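Sultura, un archivo de voces en tres habitaciones

La asociación Sultura ocupa el primer piso de un antiguo almacén de telas en Pornedham. No hay rótulo en la calle, solo un timbre con el nombre escrito a mano. Dentro se guardan 185 grabaciones de personas que llegaron a la ciudad desde distintos países africanos y que aceptaron contar, en su propia lengua, cómo era la casa en la que crecieron.

El proyecto empezó hace 11 años con una pregunta práctica. Varias familias de origen ghanés querían que sus hijos supieran de dónde venían ciertos cantos que se oían en bodas y funerales, y no encontraban a quién preguntar. Los mayores los conocían de memoria, pero muchos no los habían explicado nunca en voz alta. Se compró una grabadora de segunda mano y se hicieron las primeras entrevistas en una cocina.

Hoy el archivo reúne testimonios en ga, twi, ewe, wolof y portugués de Cabo Verde. Cada grabación dura lo que el entrevistado quiere. La más corta no llega a cuatro minutos: una mujer recita los nombres de sus tías y se despide. La más larga se registró en tres tardes y trata casi por completo de la pesca, con una digresión sobre el precio de las redes que los transcriptores han decidido dejar entera.

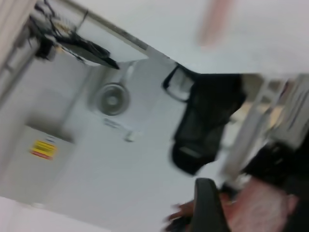 La transcripción es lo que más tiempo lleva. Hay palabras que cambian de significado de un pueblo a otro y frases que mezclan dos idiomas sin aviso. El equipo trabaja con una norma sencilla: se escribe lo que se oye y las dudas van al margen. Después, un segundo lector de la misma lengua revisa el texto y lo firma. Quedan 35 grabaciones pendientes de esa segunda lectura, sobre todo en ewe, porque en la ciudad hay pocos hablantes con tiempo libre.

De ese material ha salido Laryea, el ciclo de encuentros públicos que Sultura organiza cada otoño y que termina en diciembre. Se escucha un fragmento, se lee la traducción y se abre el turno de palabra. El formato no siempre funciona. En la última edición, una sesión sobre los nombres de los recién nacidos se convirtió en una discusión larga sobre quién tiene derecho a ponerlos, y el fragmento previsto para el final se quedó sin escuchar. Una parte del público pidió repetirla.

También ha habido críticas. Algunos jóvenes consideran que el archivo mira demasiado hacia atrás y que apenas recoge la vida de quienes han nacido aquí. La asociación les ha dado la razón en parte — de las grabaciones nuevas, 32 corresponden ya a menores de treinta años — y ha abierto una sección llamada Tusino, dedicada a canciones, mensajes de voz y conversaciones entre hermanos. En ella el español aparece mucho más, a veces en la misma frase que el twi.

El acceso es gratuito, pero hay que pedir cita. Las grabaciones se escuchan en la sede, con auriculares, y no se entregan copias salvo a las familias de los entrevistados. La sala abre de cuatro a ocho de la tarde.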